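From: Irena Wysocka
To: Oston building list
Subject: Re: [oston] Ground floor restroom, holder and supplies

Kobina Antwi wrote:
> The new toilet paper holder for the ground floor came to 30 with the
> fixings. Before I order the same one for the Caston side I would like
> to know whether people are happy with the shelf type or would rather
> have a plain bar. Also, can someone say what still has to be moved out
> of that room? I have 13 rolls left in the store and no idea where you
> want them.
> Kobina

Kobina, all,

I looked in at lunchtime. The shelf type is fine by me. It is black metal, a shallow tray with a raised lip at the back, and a roll just lies on it. With a bar you have to take the thing apart to change the roll, and at Trukow we ended up with the rolls on the tank anyway. My one complaint is that people put the roll down any old way, so it can sit crooked. I can live with that.
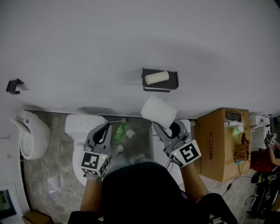 Ground floor restroom, August. Holder on the wall, brown box on the right.

As for what is left in there:

The big cardboard box should go. If it belongs to someone on this list, please collect it or tell me which room it should go to.

The green bottle on the floor by the toilet needs a proper place. I would put it in the store with the other bottles – the floor is where it gets kicked over. The small white bit next to it can go in the trash if it is trash.

There is also a smaller black bracket on the wall to the left of the holder. Is that staying? If De Smet are coming back for the Caston job they could look at it on the same visit. The gray wire down the wall at that end could be clipped then too.

For the rolls, please keep them in room 232 for now. I would leave 6 on the ground floor once the box is out and there is a dry spot for them.

So yes from me to the same holder for Caston. Other opinions to the list, please, and not to Kobina directly.

Irena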